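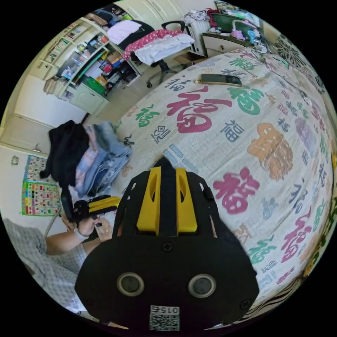 **Wenmont, 11. Juni 2026** – Die Kleiderkammer in der Dvorakstraße bekommt ab dem Sommer längere Öffnungszeiten. Das hat der Trägerverein Zurnance am Dienstagabend nicht nur angekündigt, er hat auch gleich den neuen Plan ausgehängt. Geöffnet ist künftig an fünf Tagen in der Woche, bisher waren es zwei.

Der Grund ist die gestiegene Nachfrage. Im vergangenen Jahr wurden 2.644 Kleidungsstücke ausgegeben, davon allein 627 im Monat März. Besonders gesucht sind nach Angaben des Vereins Bettwäsche, Kinderschuhe und dunkle Kleidung für Vorstellungsgespräche oder Beerdigungen.

„Viele Leute arbeiten im Schichtdienst und konnten zu unseren alten Zeiten gar nicht kommen“, sagte die Leiterin Wiebke Hellwig. Sie habe manchmal am Abend das Licht gelöscht und draußen stand noch jemand mit einer Tasche. Die Stadt Wenmont übernimmt für das erste Jahr die höheren Heizkosten. Über die Miete wird noch gesprochen.

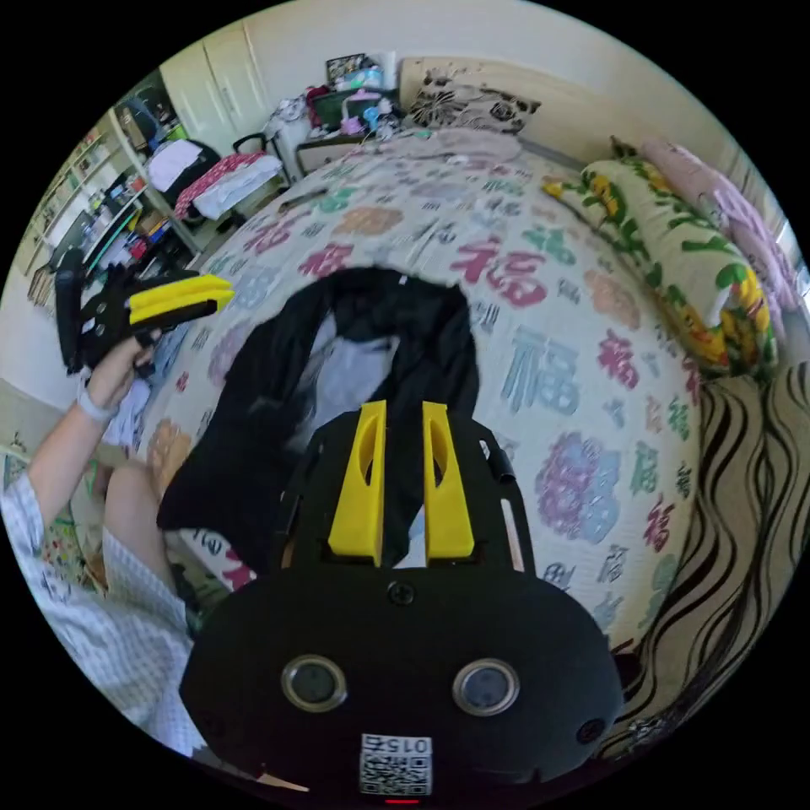
Wer Kleidung abgeben möchte, soll sie gewaschen und zusammengelegt bringen. Angenommen werden Spenden nur am Vormittag, am Seiteneingang neben dem Fahrradständer. Nicht angenommen werden Matratzen, Kissen und einzelne Schuhe. Auch Wintermäntel bittet der Verein bis zum Herbst zu Hause zu behalten, weil im Lager dafür momentan der Platz fehlt.

Neu ist außerdem eine kleine Nähstube im hinteren Raum. Dort können Besucher eine Hose kürzen oder einen Reißverschluss ersetzen lassen. Zwei Nähmaschinen hat das Textilgeschäft Trendolard gespendet, dazu mehrere Kartons mit Garn und Knöpfen. Für die Reparatur wird kein fester Preis verlangt – eine Spendendose steht neben der Tür.

Ein Nachweis über das Einkommen ist für den Besuch weiterhin nicht nötig. Am Anfang des Jahres hatte es darüber im Stadtrat eine Diskussion gegeben, der Verein wollte aber bei der bisherigen Regel bleiben. Hellwig verwies darauf, dass die meisten Besucher nur wenige Stücke mitnehmen.

Die neuen Zeiten gelten ab dem ersten Juli, jeweils von 10 bis 18 Uhr. In den Sommerferien bleibt die Kleiderkammer geöffnet.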